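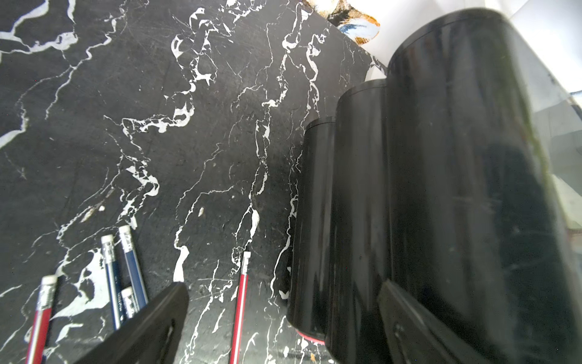
What counts as a desk-tidying item in this set?

Anything small enough to be picked up in one hand and put away in a drawer, a pot or a tray, plus the containers themselves and the items used to wipe or sweep the surface afterwards.

Zodance desk items: read me first

Zodance is a small collection of pictures and notes on desktop storage: pencils, pots, drawer units and cleaning items on a patterned stone-look surface. It is meant for people who write labels, check labels or need a consistent set of everyday names. Item names follow Australian spelling (colour, grey, centre).

Maintainer: Vega Barroso
Label guide: Clotilde Ferrand
Checking: Iñaki Paredes, Benito Bustamante
Last revised: 27/02/2018

Contents

items.csv — one row per item type, with name, colour and class
layouts.csv — one row per layout, with the item types present
notes.txt — free text from the checkers
pictures/ — the picture files, 503 in total

Each layout has a short name made of a place word and a number. Kesari layouts use the dark surface with white veining. Benítez layouts use a plain surface and are kept in their own folder. The two should be reported separately in any results table, as the veining makes pale items harder to outline.

Naming rules

Use the plain word first and the colour second: "pencil, red and white", "pencil, dark blue", "container, black". Stripes are recorded as a second colour and do not need a separate field. Where only the end of a pencil is showing, label it as a pencil if the eraser or ferrule can be made out. Otherwise use "stick, thin" and leave the class open.

Lettering on a barrel is not transcribed. Erasers are part of the pencil and never get their own row. The same applies to ferrules.

Black cylindrical containers are labelled "container" whatever their size on screen. Size class is set from the item list and must not be judged from the picture, because a container close to the viewpoint will look larger than its neighbour. Overlapping containers are outlined one by one — do not merge a row into a single shape.
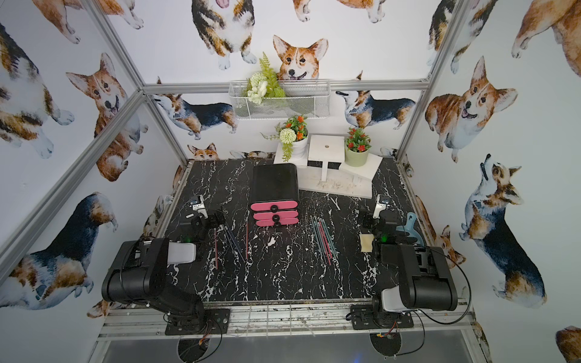 CATEGORY: STORAGE AND CLEANING

Drawer cabinet. Black body, rounded top, three stacked pink drawer fronts with a round black knob on each. The cabinet is one item with three parts, numbered from the top down. The top front is the widest, so part outlines should not be copied from one drawer to the next.

Sticks, thin. Red, dark blue, teal and grey-blue. Record scattered and bundled groups as separate groups, even where the colours match. In a bundle, outline the group and leave the single sticks alone unless the full length of each can be followed.

Sponge. Small, beige, rectangular. Class is "cleaning".

Dustpan. Light blue plastic. The handle is part of the item. Class is "cleaning".

Background. Wallpaper and surface pattern are never labelled. The corgis on the wallpaper were picked up as items in an early pass and have been taken out.

Known problems

Dark containers on the dark surface have weak edges. Benito Bustamante redrew 16 of the worst outlines in August, and the old versions are kept in notes.txt by row number. Reflections on black containers were sometimes marked as part of the lid.

Teal and grey-blue are confused often. If in doubt use "blue, other". Some 20 rows still carry the old value "blue-green" and will be changed in the next revision.

Requests

Send corrections to Aitana Prieto with the layout name, the row number and the value you would use instead. Please do not edit items.csv directly — the Stoserer import script reads the row order.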